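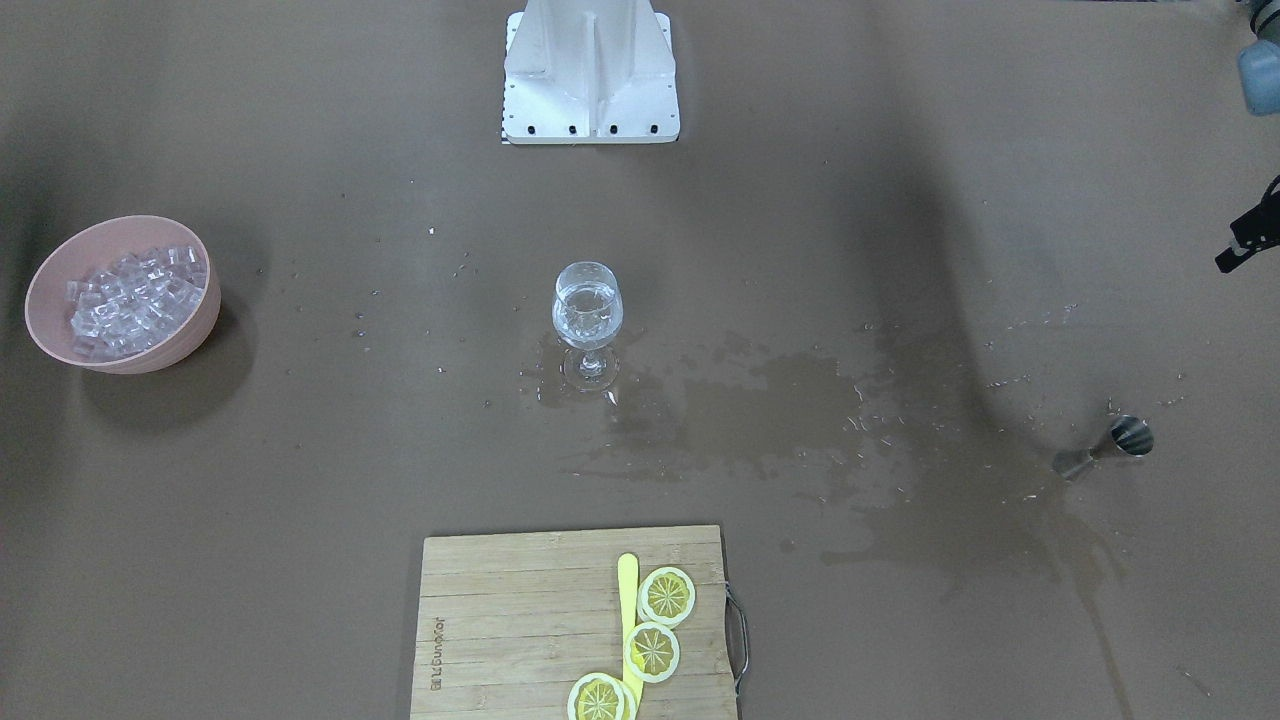 Grendatura asks whether the job is the pour or the whole drink, because the answers differ.

Whole drink, start to finish: ice, a measured pour, a slice of lemon in the glass, then leave the counter fit for the next order. I run a small bar on Grīnberga and I'm trying to find out if any arm setup can do this yet without a person next to it. Slow is fine. I don't need shaking or garnish tricks.
Asked July 2025 – edited to add the cleanup part

3 answers

Seder
Accepted answer
Partly. Split it into steps and look at each one.
Ice: mostly solved with a scoop, poor with fingers. Cubes slide and freeze together.
Measuring: the weak point. A jigger is small, shiny and top-heavy when full. Depth cameras read polished steel and clear glass badly, so the arm often has the rim a few millimeters off. On our bench in March we logged 100 pours from a jigger into a stemmed glass. 71 ended with the right amount in the glass and the jigger back upright. 19 spilled enough to need a cloth. The rest were short pours.
Cleanup: worse than pouring. Wiping is easy to program over a fixed area, but the machine first has to find clear liquid on the counter and then move the glass out of it. 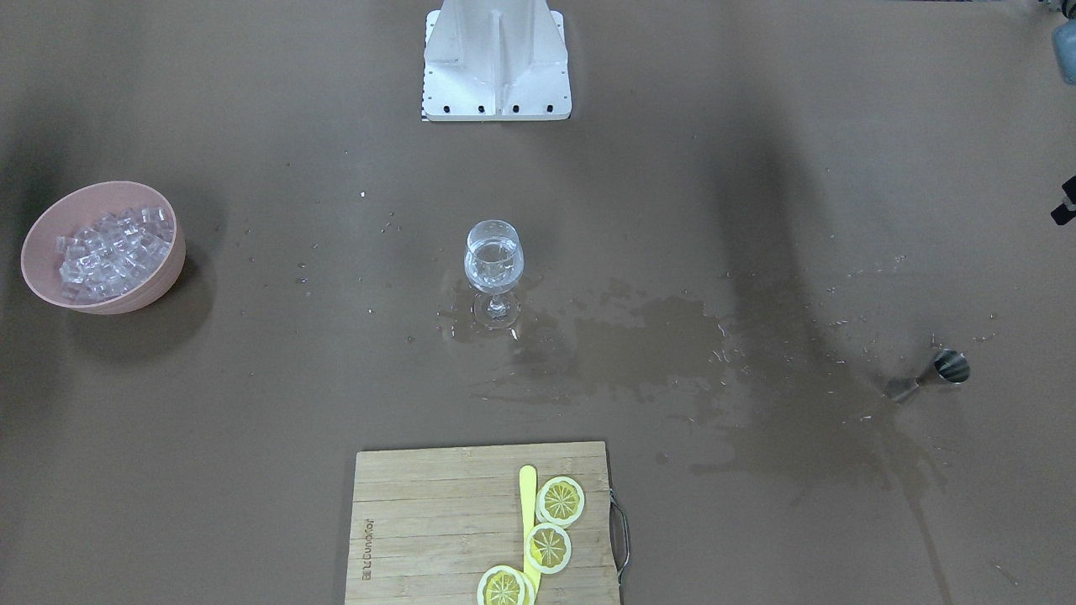
Jigger on its side, water across the counter

If you must automate now, use a metered dispenser for the liquid and let the arm carry the glass. A load cell under the glass gives you a better stop signal than any camera. A matte jigger also helps – we sanded ours.

Grondik
Depends what you call "do". Ours gets almost 80 percent on a good day, but somebody resets the counter between runs and I don't think that should count. Lemon slices are harder than they look, by the way. They stick to the board and to each other. Tongs did better than the standard fingers.

Grendatura
Just buy a drink machine. No arm needed.

Comment on this answer: It doesn't do lemon or wipe the counter, and both are in the question.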